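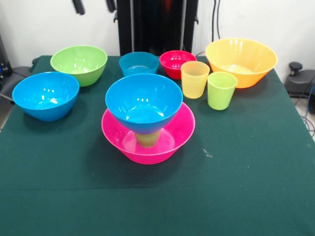 Bright plastic bowls and cups on green felt.

Party dish loans: what changes this spring

12 Mar 2025

The dish shelf at Sova now holds 188 pieces, counting plates, bowls, cups and serving dishes. It went out 43 times last year, mostly for birthday parties, block parties and school picnics. Members have asked for clearer rules on booking and washing, and a few have asked why we bother with dishes at all when the tool room is short on space. This item covers both.

The shelf started as a box of mismatched picnic plates that somebody left by the door on Jekow Street. Members borrowed from it without signing anything out, and it kept coming back with more in it than before. We moved it to a proper shelf, gave it a line in the catalog, and it has been one of the steadier loans ever since. It costs very little to run. The tools need sharpening, oiling and now and then a new cord, and the dishes need a shelf and a lid.

Most of what we lend is plastic. We get questions about this every few months. Glass and china are nicer to eat from, and we do have one set of white china for sit-down meals. For a yard full of children, though, plastic is what people ask for. A hard plastic bowl can be used for years if it is washed gently and kept out of the microwave. The waste comes from throwing things out after a single afternoon, and paper plates with a coating on them mostly end up in the trash too.

How to book

You can book up to two months ahead, either at the desk or through the catalog page. Give the date of your event and a rough head count. Loans run from the day before your event until the day after, with a little slack if we are closed. If you need the dishes longer, say so when you book. We can usually manage it outside the busy season, which for us begins in June and runs until school starts again.

There is no charge for members. Nonmembers can borrow once to try it out and are asked to join after that. We don't take a deposit on plastic. The white china does carry a deposit, and you get it back when the crates are checked in.

Please don't book more than you need. Last summer we had weekends when one party held the whole shelf and used half of it. If your guest list shrinks, send us a note and we will offer the extras to the next person on the list.

Packing and carrying

Dishes go out in gray crates with the contents written on the lid. Plates stand on edge and bowls are nested by size. Cups go in last. Put a dish towel between layers if you are driving any distance, and don't set anything heavy on top of the cups. The crates have handles but get awkward when full, so bring a second person or borrow the folding cart. It hangs on the hook beside the ladders.
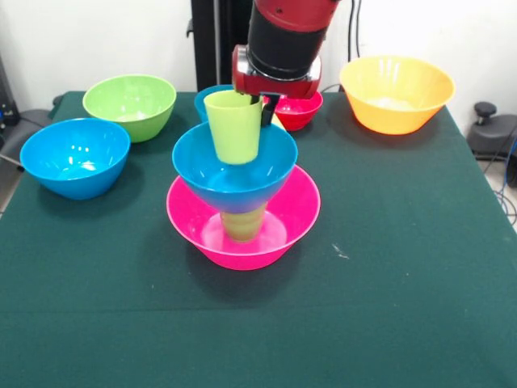 If you are serving food that stains, such as curry, tomato sauce or beets, ask for the darker pieces. The pale greens and yellows pick up color from turmeric in a single evening and never quite lose it. Stained dishes are still clean, and we keep lending them, but they are the ones that get passed over. Our own advice is to serve chips and fruit in the pale bowls and keep the sauce for the blue and pink ones.

Hot food is fine in most bowls once it has cooled enough to eat. Please don't pour boiling soup or oil straight from the pot. Three bowls came back warped last year, and in each case the borrower had been told at the desk and the person doing the cooking had not. We have added a short card to each crate so that whoever is in the kitchen gets the message too. It has a line on heat, a line on microwaves, and the phone number of the desk.

Washing

Wash everything before you bring it back. Warm water, ordinary dish soap and a soft sponge are all you need. Scouring pads leave fine scratches, and scratched plastic holds grease and gets cloudy. Rinse well and let the pieces air-dry on a towel before you stack them. Bowls that are nested while damp stick together and smell by the time the next person opens the crate.

You may use a dishwasher for plates and cups if you put them on the top rack and turn off the heated dry. We tested this at the center on the old Gevus machine in the back kitchen, and the plates held up well through a winter of weekly runs. The large shallow bowls don't fit the rack properly and should be done by hand.

If you can't wash up before the return date, bring the dishes scraped and rinsed and use our sink. It takes one person most of an hour to do a full crate. Please come early enough that you can finish before closing. The desk staff can't do it for you, and we can't put unwashed crates back on the shelf.

Labels

Some members share a kitchen with a church group or a school, and crates get mixed up at large events. Every piece has a small mark on the underside. If you find dishes of ours in your own cupboard, bring them by whenever you like. There are no fines and we won't ask how long they have been there. In the same way, if you returned something of your own by mistake, look in the bin under the counter. At present it holds a wooden salad spoon, a good steel ladle, several lids that match nothing we own, and a child's cup with a chewed rim. 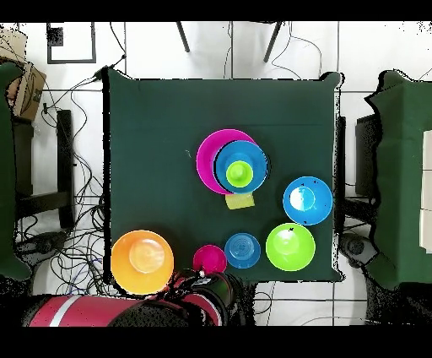 What we could use

Serving pieces are the weak spot. We have plenty of small bowls and far too few large ones, and only one pitcher that pours without dripping down the side. If you are clearing out a kitchen, we would be glad to have:

Large salad bowls, any color
Pitchers with lids
Trays with a raised edge
Tongs and long serving spoons
Tablecloths that can go in a hot wash

We can't take travel mugs, baby bottles, nonstick pans or anything with a crack in it. Please don't leave boxes outside the door. Bring them in during desk hours so that we can look through them with you and hand back what we can't use.

The Vũ bakery, two doors down, has again offered to take our overflow crates in its storeroom during the summer. That helped a great deal last year. Crates kept there need an extra day's notice, and the catalog page will show which ones they are. Pick them up from our desk as usual, please, and not from the bakery counter.

Broken and missing pieces

Things break. Tell us when you bring the crate back and we will cross the piece off the list. For plastic we don't ask for anything. For china we keep part of the deposit, which goes toward a replacement from the same pattern if we can find one. Missing pieces usually turn up within a week or so, often in a cooler or at the bottom of a picnic bag, so have a look there before you write to us.

Summer bookings are open now. The weekends around the end of the school year go first, and the white china is already spoken for on one of them. To book or to ask about a date, stop at the desk or use the catalog page and choose "Dishes and serving" from the list on the left.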